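To: skedau-collect
From: Debora Gentile
Subject: Re: [skedau-collect] switch episodes, what counts as a start

Arturo Piras wrote:
> I went through the November batch for the lamp task. 1675 episodes
> are in, and the policy still presses beside the switch when the lamp
> is turned more than a little. Two questions. Do we want more
> episodes, or different ones? And where should an episode start? Some
> people start recording with the finger already on the rocker, and
> those clips are close to useless to me.
>
> Arturo

Different ones. The operators on our side have been setting the lamp down in nearly the same place after every reset, so the extra episodes add very little. I have asked Shirin to hold the next upload until the start poses are spread out.

On the second question, start with the gripper open and clear of the base, and with the rocker switch in view. The blue base can be off center. The fingers should both show at the bottom of the view, one on each side, with table between them.
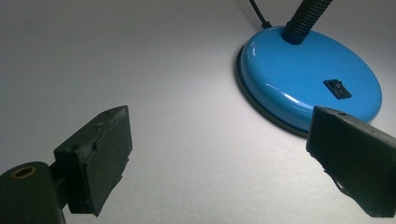
Changes to the protocol, effective with the next batch

1. Turn the lamp by hand between episodes. Record 50 episodes per operator, then swap operators.

2. Hold still for one second at the start. The trimming script looks for that pause and drops the episode if it can't find it.

3. Press with one fingertip. Do not pinch the base to steady it. If the lamp slides, keep recording and label the episode "slip".

4. Log the switch state before and after in the sheet. The O and I marks are too small to read reliably at training resolution, so Loredana's labeler takes the state from the sheet only.

5. Keep the power cable behind the base. Episodes where it crosses the switch go in a separate folder.

Episode 1918 has the wrong label (it says "on", should be "off"). I will fix it on the Ragab server, please don't re-upload.

Still open: whether glare on the base hurts the pose estimate. Italo wants 60 episodes with the overhead light off before we decide. Arturo, can your group take those?

Debora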